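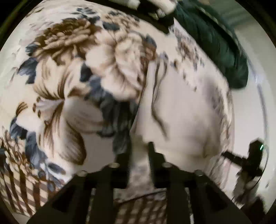
Flurnivow bedding set, README

Maintained by Szymon Domański. Labels checked by Usa Duangkaew. Last edit Sep 7, 2018.

What's in it

Pictures of bed linens as they get pulled, folded, spread and bunched up. Quilts, duvet covers, blankets, sheets, pillowcases, a few cushions. 2,138 pictures total, 1,579 of them labeled. Rest are in the unlabeled folder, use at your own risk.

We went for ordinary bedding on purpose. Lots of prints, lots of wrinkles. Plain white sheets are in there too but less than we wanted.

Folders

labeled/ one text file per picture, same name
unlabeled/ no text files yet
lists/ train and test splits, plain text
old/ July version, kept so old scripts don't break. Don't use for new work

Label fields

item: quilt_or_duvet, blanket, sheet, pillowcase, cushion, other
print: floral, stripe, check, plain, mixed
colors: up to four, main one first
state: flat, folded, bunched, lifted, hanging
fold_lines: yes / no
neighbors: other fabrics touching or overlapping the main one
notes: free text, mostly empty

Item is a judgment call a lot of the time. A quilt and a duvet cover look the same once the print takes over, so they share one label. Same problem with blanket vs cushion when only a corner shows. If you can't tell, put "other" and write a note. Please don't guess.

Sample entry

item: quilt_or_duvet
print: floral
colors: off-white, brown, beige, blue-gray
state: bunched
fold_lines: yes
neighbors: white and cream fabric, rumpled; dark green textured fabric
notes: big flowers, pattern gets sparse toward the right. green one could be blanket or cushion

Color rules

Background color goes first even if the flowers are bigger. Use everyday names. "Slate" and "taupe" got merged into blue-gray and beige, too many arguments. Tan counts as beige.

Known problems

Large floral prints mess with fold_lines. Thin brown stems get marked as creases, and real creases get missed where they run through leaves. Usa fixed the worst ones but there are definitly more.

Bunched and lifted overlap. If it's rounded up in one spot and you can't see air under it, call it bunched.

24 files in the July version had the wrong print label (check instead of stripe). Fixed here, not in old/.

Some file names still have the Setilach prefix from before the rename. Harmless.

To do

finish labels on the unlabeled folder
more knits and textured blankets, short on those
get past 3,000 pictures
split "other" into something usefull
second pass on neighbors, half of them just say "white fabric"

Corrections

Send the file name and the field you'd change to Szymon. One line per file is fine. Label changes go to Usa before they get merged, so give it a few days.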